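Two-arm rig at Woronport starts third round of recordings

Staff at the Kamath workshop in Woronport have begun recording a new set of demonstrations for a learning system that handles fruit and vegetables. An operator guides both arms through each task while joint positions and camera views are logged together. The September target is 500 episodes, of which 100 will be held back for testing.

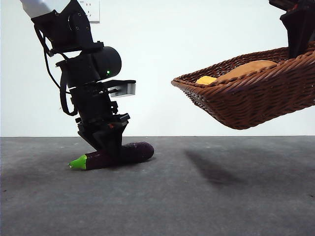 Episodes are stored with a start and end marker, and any with a dropped camera signal are deleted. Sowmya Pillai, who runs the recordings, said the earlier rounds had relied too heavily on one starting layout. Produce is now moved between episodes, and the basket may begin at a different angle. Each arm has its own wrist camera.

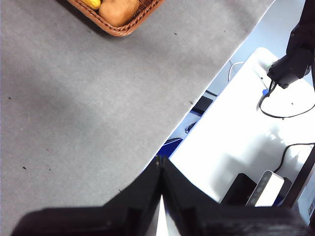 Are failed grasps kept in the set?
They are kept if the operator recovers within the same episode, and labelled so that they can be left out of training.

Haziq Hutapea is checking the labels at Sonddale. A first model will be trained once the held-back episodes have been reviewed, with both arms sampled at the same rate.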